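Home Stories Poems Archive Submit Contact

Okovgate
by Helmi Rantala
Sunday, February 14, 2021

The ferry was late again and Iida had the urn in a carrier bag.

Not a nice bag either. A supermarket one, handles gone thin and white where they stretched. She kept it on her knees, both arms round it, and watched the board. Okovgate, delayed. Dramby, delayed. Asis, cancelled, which was no surprise, there was never anyone for Asis.

"Cold," said the man on the next bench.

"Yes."

"You going over?"

"If it goes."

He nodded as if that was a whole conversation. Maybe it was. Her father would have had the man's life story by now, wife, knees, the lot. He'd talk to anyone. He talked to the kettle. Fourteen years he ran the kiosk on the Okovgate side and he knew what everybody smoked and who had stopped and who only said they had.

She'd rung her brother that morning. He couldn't come. Work, and then the car, and then he'd just gone quiet and she could hear a telly on at his end — somebody winning something.

"You do it," he said. "You're better at that sort of thing."

What sort of thing. She'd never done it before. Nobody does it twice, not with the same father.

The board clicked. Okovgate, boarding.

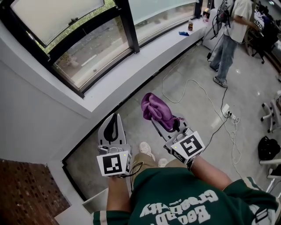 She went up on deck though it was daft to, the wind came straight through her coat. Two lads were sharing chips by the lifeboat. One of them had on a dark green sweatshirt, Baobab Creativity across the chest in white, no coat at all, and khaki trousers, and white trainers that would be ruined by the time they got across. She nearly said so. Heard her father in it and shut her mouth. He'd have lent the boy his scarf and then complained for a week about not having a scarf.

The Kauppinen light went by on the left. Still painted on the one side only, the side the tourists see. He used to point that out every single crossing, every one, and she used to say I know Dad, and now she turned to the empty bit of rail and said it anyway. I know.

Halfway, he'd told her. Where the water goes dark. But it was all dark, it was the same grey-black from one shore to the other, and how was she meant to tell? She stood there with the bag. The lid was stiff. She'd practised at home and it had come off easy as anything at home, over the sink, which was a bad moment, and now her fingers wouldnt work.

"Need a hand?" The man from the bench. Hat pulled down over his ears.

"It's my dad," she said.

He looked at the bag. Took off his hat. Then he got hold of the bottom and she got hold of the lid and they turned it opposite ways, two strangers with a jar of pickles, and it gave.

"Peltonen," he said. "From the kiosk. Is it?"

"Yes."

"He told me I should of kept the boat."

"Should you?"

"Oh, definitley."

The engine note changed. They were nearly in, they'd gone past halfway, gone past it ages ago, and the houses were coming up with their lamps on. Iida put the lid back. Pressed it down hard.

"There's one going back at four," the man said.

"Are you on it?"

"I could be."

She bought them both a coffee at what used to be the kiosk. It was 100 times worse than her father's. They drank it standing up, the bag on the counter between them.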